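June 5, 2026 – fruit into basket, remote control, second batch

Tamara wants this task recorded by remote control only, with no hand-guiding. I still think that's the wrong way round for a pick this simple, and I'm putting it down before the results arrive and everyone remembers having agreed with each other.

Her case: if we push the arm about by hand, the demonstrator's own hands and sleeves end up in the recordings, and the policy may learn to wait for them. Fair enough. My case: with the leader arm in the next bay you feel nothing. You close until the picture looks right, then close a bit more to be safe. Everything we teach it this way is taught by someone with numb fingers.

Layout is the one Bronisława drew up in April. Basket at the back against the wall, fruit to the left, and the cube, the grey sponge thing and the blue pouf as clutter. The instruction is "put the fruit in the basket" and the clutter should stay where it is. 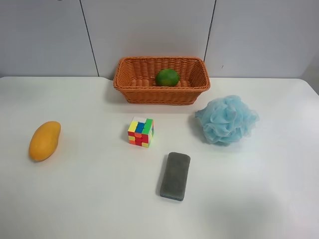 My complaint about the clutter is that it hardly clutters. Everything has a hand's width of clear table round it, so there's no approach you could get badly wrong. If the policy learns to go left, close, lift and go to the back, it will score well and we'll congratulate ourselves on it having learnt what fruit is. I'd want the pouf shoved up against the mango for at least a third of the batch. Soft netting is just the sort of thing a finger catches on. Tamara says get the clean version working first. We always say that, and then the clean version goes in the report.

Numbers as they stand: target is 200 episodes for the batch, 55 kept so far, 16 thrown out. My reasons for throwing out, from the tally sheet:

- fruit rolled before the fingers closed
- operator stopped mid-reach to look up at the monitor
- clutter nudged on the way across
- dropped on the rim (kept one of these by mistake, need to find it)

The second one bothers me most. A pause is not a failure, the fruit still gets there, and Vendberg's labelling notes would pass it. But the pause is in the joint data and the policy will copy it faithfully, with no idea why. The Plavivard run was full of these and we ended up with an arm that hesitated over an open table like somebody who'd left the gas on. I'm throwing them out until someone tells me in writing to stop.

Approach angle is the other thing. Bronisława comes in low from the left, I come in steeper and straighten up late. Both work. Mixed together in one set they may well average out into something that does neither, and nobody has checked.
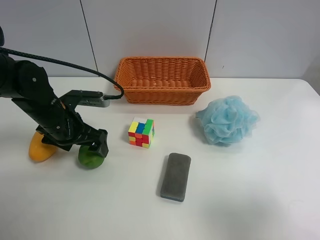

I've asked that we tag every episode with the operator's initials, so we can at least train on one person at a time and compare. It costs us one field in the form. Bronisława agreed straight away, Tamara said "if there's time".

Gripper force: still on the Stirau default. On firm fruit I can't tell it from anything else through the leader arm, see above. Would like a limit set in software before we go near anything ripe.

Also the cable. It needs tying further back along the arm – it moves with every lift and I don't want the policy using it as a landmark. Hầu's clips might do, there's a bag of them in the second drawer.

For Monday:

- initials field in the form (me)
- cable clips (Bronisława)
- find the kept rim drop and bin it (me)
- decide about the pouf (Tamara, and I'd like a yes or a no)
- record 50 by hand-guiding on the same layout, sleeves rolled up, so we have something to compare against

I'll do the last one in my lunch hour if it comes to that.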